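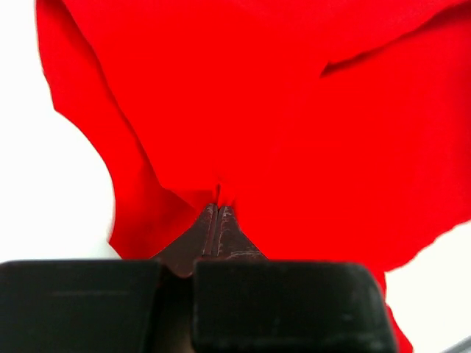 Thursday, October. Bench 2, cloth folding team. Written up by Luuk, late, after everybody else went for food.

Present: me, Leidy, Kevin for the first half. Ulises came by at the end to ask how the report was going. It isn't.

Plan for the day was to get the pick-and-lift step good enough that we could stop talking about it and start on the fold. The Hemeck round wants a full fold, cloth flat on the table to cloth in quarters, no hands. We have been on the lift for weeks now. I said in September that the fold would be the easy part compared to picking up one layer and only one layer, and I still think so, but I'd like to be proved wrong by a robot and so far I've only been argued with by people.

Setup unchanged from last time except:
-- red cloth in place of the gray one. Kevin's idea, for the segmentation. Fine.
-- closing force down one notch in the config. Old value is commented out in the file, leave it there.
-- Leidy's new grasp picker (branch "huanca", don't ask me) running in place of the old highest-point rule.

The picker looks at the wrist camera view, finds what it thinks is a ridge, and goes for the middle of it. On red against white it finds the cloth every time. I want to be careful about how much credit that earns. Any threshold finds saturated red on a white background. We could do it with the script from the first-week exercise. What matters is whether it finds the right piece of the cloth, and for that the color does nothing, since a fold in red is just slightly darker red. Leidy says the network learns the shading. Maybe. I asked how it would do with the lamp moved and she said we'd test that. We did not test that.

What a good grab looks like to me: small pinch right at the tips, cloth fanning up and out from it, nothing packed down between the pads. We do get those. The trouble is that a good pinch from the wrist view tells you very little about how many layers are in it. The tips close the same way on one layer or on two, as far as I can see, and the tight crease hides whatever is underneath. Kevin's success label is "cloth in gripper after lift." By that label we are doing great. By mine (one layer, held near a corner, so that the rest can open out) I don't know how we're doing, because we never logged it.

This is my main complaint and I'll put it here so it's written down somewhere other than the group chat. The folder has 1219 episodes in it and not one has a layer count. Alaric wants to put that number on the poster in large type. A big pile of attempts with a label that can't tell a useful grab from a useless one is a big pile of attempts. I'm not against the poster. I'm against the sentence under it.

Leidy's side, to be fair to her: relabeling by hand is slow, and the wrist view often doesn't show enough to decide anyway. She'd sooner add a shake after the lift and look at whether the cloth opens. I like the shake. I don't like that it costs extra seconds per try and that we'd be adding a motion to the robot to make up for a column we didn't add to a spreadsheet.

Tips: they are scratched, mostly along the flanks. Kevin thinks scratches help the grip. I think he'd like them to. If we really believe surface finish matters we should swap in the spare pair and run the same start positions on both. Half an hour's work. Put me down for it.

Also found: the Celletti script saves the grasp frame when the close command is sent, so in the early episodes the fingers are still open in the "grasp" image. Leidy trained on those. She says it's a small share. I'd like to see the share. Fixed as of today, the save now waits for the gripper to report done. Older episodes not touched, do NOT overwrite them, we may want to compare.

Asked for and didn't get: a second camera from the side. Ulises says the rules allow it but the budget line is spent until next term. So wrist view only.

To do before next session
-- layer column in the log: 0, 1, 2 or more, can't tell. "Can't tell" is a real answer, please use it.
-- lamp test, both sides. Leidy.
-- spare tips, same starts. Me.
-- find out if the Hemeck judges bring their own cloth. If it has a pattern on it, half of today doesn't count.
-- Alaric: hold the poster.

Arm parked, power off at the strip, red cloth in the drawer with the gray one. Kevin still has the key to the cabinet.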